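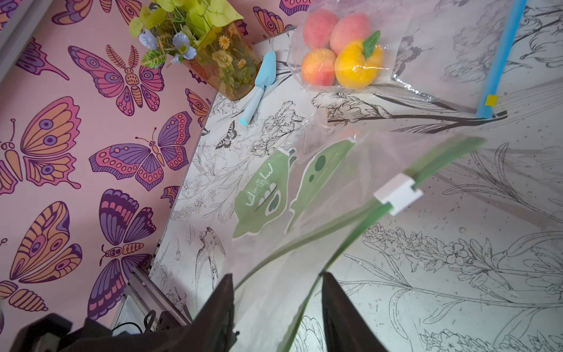
Radomir Ivanov would like it known that he has paid for Sunday parking in Vilcombe exactly once, by accident, and that he wants his money back. He told Monday's town meeting so, twice, the second time after his microphone had been turned off.

The subject was the town's new parking app, Tikier, which took over from the coin meters on Sartori Street in June. The meters were old, jammed in cold weather and accepted only quarters. They were also free on Sundays, a custom that went back further than anyone at the meeting could remember and that had never been written down where a software company might find it.

Tikier duly charged for Sundays. It charged 1,630 drivers before the town asked it to stop, and 894 of them have since filed for refunds. The rest either haven't noticed or have met the refund form, which runs to 9 screens and asks on the last one for the number of the space. The spaces on Sartori Street have no numbers.

Adi Goh, the town's parking manager, said the numbers were coming. They had been ordered along with the signs, he said, and the signs had been sent back for spelling the name of the town with one L.

"So we have the app and we don't have the signs," said Ratih Krishnan, who chaired the meeting. "What does a person do who pulls up and sees neither a meter nor a sign?"

Goh said that most people seemed to park.

Shopkeepers were less relaxed. Yusri Pattinasarany, whose hardware store faces the old meters, said he had spent much of the summer helping customers download the app on his store's wifi, and that several had run out of time while doing so and been ticketed. He has asked the town for either a commission or a chair. Others wanted the meters back. Goh said they had been sold to a scrap dealer in Dredum for less than the cost of hauling them there.

Szabolcs Fekete suggested painting the space numbers on the curb over a weekend and offered to bring his own brush. The offer was referred to the town attorney.

After two hours the meeting voted to keep Sundays free, to put that in writing and to cut the refund form to a single page. The page will be available at the town hall front desk, weekdays from 8 to noon. Parking outside town hall is by app only.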